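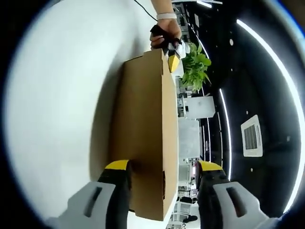 Thread: Dolura hand-held grippers, worth it for box work?

tapegun_ty
We've had two pairs of the Dolura hand-held grippers on loan since June. Our job is recording demos for a packing arm: lift, turn, close, hand over. Each person holds a gripper and the arm learns from the recordings. I'm posting what we found, and I'd like to hear from anyone who has tried the Lusar kit.

Closed flat boxes are the easy part. With one person at each end you only need the tips.

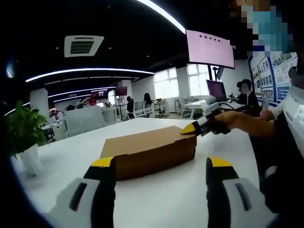 Two people, one closed box, one gripper at each end.

The yellow tips hold cardboard well. My complaint is the grip spring. After 12 takes in a row my hand is done.

rugged_mira
We bought from Rugemalira, who resell both. The Lusar has a lighter spring but the fingers flex. I'd take the sore hand.

Bit-na Hwang
I disagree on the spring. We run 155 takes in a shift and swap people every 14. Hands are fine. What about open boxes? The Prallberg arm we train for has to deal with flaps, and that's where our data was worst.

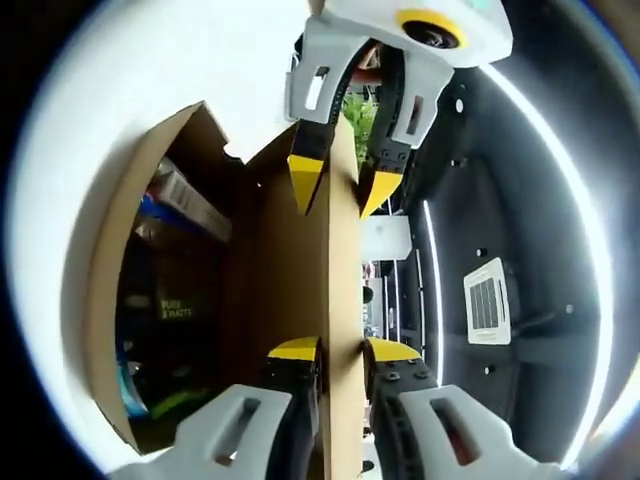

tapegun_ty
Flaps are slower for us too. One person can hold a flap but it bends away as soon as you let off. It goes better with both grippers on the same flap, one pair of tips near the top edge and the other at the bottom. We do it with goods in the box, such as that dark PURE MATTE package, so the arm doesn't only learn empty cartons. You do have to talk to each other the whole time.

rugged_mira
Two people on one flap sounds like a lot of labor for one fold. Does the Dolura software keep both recordings in sync?

tapegun_ty
Mostly. We lost sync on 2 takes and had to redo them. Support answered by 4 p.m. the same afternoon.

Bit-na Hwang
We lost more than that, but on older firmware. Have you tried it solo? I think paying for a second pair is a waste if most of your boxes are small.

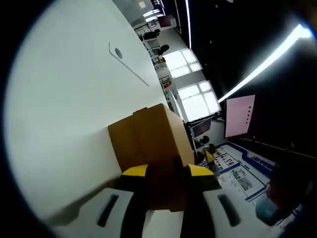

One gripper on a taped carton, both tips on the lower part.

tapegun_ty
Solo works for small cartons. I still want the second pair for long ones.

rugged_mira
Then ask for the loan price on the second pair. Rugemalira took it off our bill.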